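Gerville pier, worth the drive in August?

gimum_jig
Thinking of taking my dad to Gerville for a long weekend in August. He wants lake trout, I just want to sit in a boat and eat sandwiches. Is the charter out of Risterine any good, or should we fish off the pier and save the money?

mudboots
Skip the pier in summer! The fish go deep once the water warms up, and you'll be fighting kids for elbow room (mine included, sorry). We did the Risterine boat last year, 6 hours, and all went home with dinner.

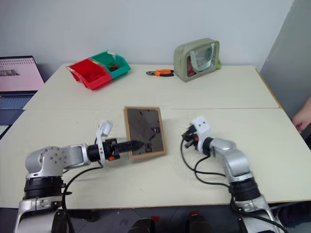 zeinlaker
Got to disagree with mudboots. I've fished that pier 3 summers running and done fine before sunup. The charter wanted $900 for the two of us, and for that I could buy a decent used kayak and still have gas money.

mudboots
$900?? We paid nowhere near that. Did you book the private trip? The shared one is way cheaper, but you do get strangers tangling your line.

zeinlaker
Yeah, private. My brother-in-law gets seasick and didn't want an audience, lol. Still say pier.

gimum_jig
Ok, so maybe pier on the first morning and the shared boat on the second? Dad's knees aren't great, how's the walk from the parking lot?

mudboots
Flat the whole way, he'll be fine. Bring a bucket to sit on.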